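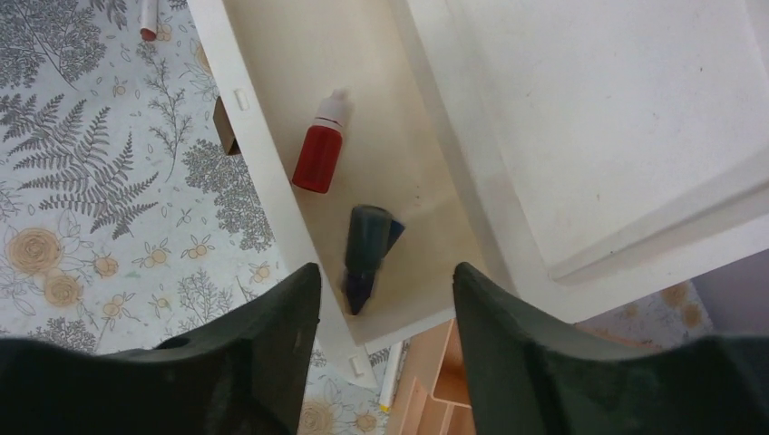
引き出しの底に手を伸ばす 教材準備室の自動化と担当者の仕事

スガワラ（Sugawara）の教材準備室で、引き出しからの小物の取り出しと戻しにロボットアームが使われている。対象は筆記具、点眼容器型の小型ボトル、仕切りトレイなど、手芸・工作講座で日常的に出入りする品目である。導入は1月、正式運用への移行はその二か月後だった。

同社は講座ごとに必要な道具を貸出箱に詰め、教室に送り、返却された箱の中身を元の引き出しに戻している。箱詰めと戻しは、従来すべて準備室の担当者が手で行っていた。作業そのものは単純だが、品目の入れ替わりが多く、専用の治具やパーツフィーダーを作っても次の期には使えなくなる。自動化の検討が過去に二度見送られたのはこのためだという。

今回採用されたのは、クラットゲート（Clatgate）の二指グリッパ付きアームと、ノヴヴィル（Novville）の動作計画ソフトウェアの組み合わせである。手首に小型カメラを置き、指先越しに対象物を見ながら把持位置を決める。固定カメラは補助にとどめた。引き出しの中は側壁の影になりやすく、上方の固定カメラだけでは底に寝ている物の輪郭が安定しなかった。

寝ているボトルの扱い

難所は引き出しの中で倒れているドロッパーボトルである。立っていれば胴を左右から挟めばよい。寝ている場合は、まず胴の軸方向を推定し、それに直交する向きに指を開いて下ろす必要がある。赤い胴に白いキャップのボトルは、キャップと胴の境界がはっきりしているため軸の推定が早い。黒に近い濃緑のボトルは胴の面に階調が乏しく、影と一体に見えることがある。二本が近接していると、片方を挟みに行った指がもう片方を押す。

ノヴヴィル側でこの部分を調整したクワン・プイシャン（Pui-shan Kwan）氏によれば、初期の設定では把持候補を一つに絞るのが早すぎた。現在は候補を複数残したまま指を接近させ、底面から一定の高さで一度停止して再評価する。再評価で隣の物体との隙間が指の厚みを下回ると判定された場合は、把持をやめ、遠い側のボトルから先に取る手順に切り替わる。

「停止を入れるとサイクルは延びます。ただ、押して転がしたボトルをもう一度探すほうが長くかかります」とクワン氏は言う。

再評価を入れる前、1サイクルの平均は22秒だった。現在は23秒である。増えた1秒に対し、担当者が呼び出される回数は1日50回から11回に減った。呼び出しの内訳は、引き出しが規定の位置まで開いていないもの、二本のボトルが側壁に密着しているもの、登録のない品目が混ざっているもので大半を占める。

引き出しという条件

側壁の存在は把持計画の制約になる。指は開いた状態で壁の内側に入らなければならず、壁際の物に対しては進入角度が限られる。準備室では引き出しの開き量を揃えるため、台に位置決めの突き当てを追加した。引き出しは既存品をそのまま使っている。買い替えの見積もりも取ったが、講座の担当者が引き出し単位で中身を覚えており、配置を変えることの負担が大きいと判断された。

底面の色も影響する。淡いクリーム色の底は赤や濃緑のボトルに対して十分な差が出る。一方、白いキャップだけが見えている姿勢では差が小さい。底に暗色のシートを敷く案は試験されたが、今度は濃緑のボトルの検出率が落ち、採用されなかった。照明は天井灯に加えて拡散板付きの灯具を一台置いた。向きは引き出しの長手方向に合わせてある。

周囲の敷物や仕切りトレイは認識対象から除外している。除外は色や柄によらず、引き出しの縁を基準にした領域指定で行う。花柄のような細かい模様が視野に入っても、領域の外にある限り候補には上がらない。縁の検出に失敗したときは動作を開始せず、担当者を呼ぶ。

担当者の一日はどう変わったか

準備室で戻し作業を担当してきた田辺真由（Mayu Tanabe）さんの勤務は、導入前、午前の大半が返却箱の開梱と引き出しへの戻しで埋まっていた。現在、開梱は引き続き手作業で、戻しの監視と例外処理がこれに加わる。立ったままの時間は短くなったが、注意を途切れさせずにいる時間は長くなったと田辺さんは話す。

「前は手が覚えていたので、考えごとをしながらでもできました。今は呼び出しが来ると、画面を見て、何で止まったかを選んで、直して、再開を押します。回数は少なくても、間に別の仕事を入れにくい」

この指摘を受け、呼び出しは即時と保留の二段階に分けられた。保留にできる案件では、アームは該当の引き出しを飛ばして次へ進み、担当者は区切りのよいところでまとめて処理する。指に何かが挟まったままの停止など、先へ進めない案件だけが即時になる。

横山ひより（Hiyori Yokoyama）さんは品目登録を受け持つ。新しい品目が入ると、複数の姿勢で引き出しに置き、把持の可否を確かめ、指の開き幅と閉じる力の上限を記録する。細いペン類は登録が早い。ボトルは残量で重さが変わり、ラベルの端が浮いていると外形の推定がずれるため、同じ品目でも条件を分けて登録することがある。横山さんは以前、箱詰めの最終確認をしていた。登録業務への異動は本人の希望によるもので、社内の職務区分では新設の扱いになる。

確認業務の残りは関口智美（Tomomi Sekiguchi）さんが引き継いだ。箱詰め後の点検は自動化の範囲に入っていない。キャップの緩み、ペン先の乾き、液漏れの跡は手首カメラの画像では判定が安定せず、手に取って確かめる工程として残された。関口さんは、戻しの段階で人が触れなくなった分、不具合の発見が箱詰め後に偏るようになったと指摘する。返却直後に気づけば補充の発注が一日早くできた。現在は開梱時に簡易点検の欄を設け、田辺さんの工程に組み込んでいるが、開梱の所要時間はその分延びた。

人員と評価

準備室の人数は導入前後で変わっていない。導入を統括した武田葵（Aoi Takeda）さんは、当初の稟議書に人員削減の項目を置かなかった。増えつつあった講座数に現有の人数で対応することが目的とされ、効果の指標には残業時間と出荷の遅延が選ばれている。

問題になったのは評価制度だった。従来の査定には処理した箱の数が含まれており、監視と例外処理に移った担当者の数字は当然下がる。箱の数は査定から外され、例外処理の記録の正確さと、登録品目の再調整の少なさが代わりに入った。田辺さんはこの変更にまだ納得していない部分があるという。停止原因の選択肢が実情と合わない場合、どれを選んでも記録としては不正確になるためである。選択肢の改訂は月ごとに行われており、「壁に密着」は最近になって長辺側と短辺側に分割された。

フドモント（Fudmont）の工作キットを使う講座が次の期から加わり、より小さなボトルと薄い型紙が引き出しに入る。型紙は現在の二指では底面から持ち上げられないことが確認されており、当面は人が扱う。ボトルのほうは指先の形状を変えた試作品で評価中である。指先を細くすると底面への進入は容易になるが、胴を挟んだときの接触面が減り、持ち上げの途中で軸まわりに回りやすい。表面に貼る材料の選定が残っている。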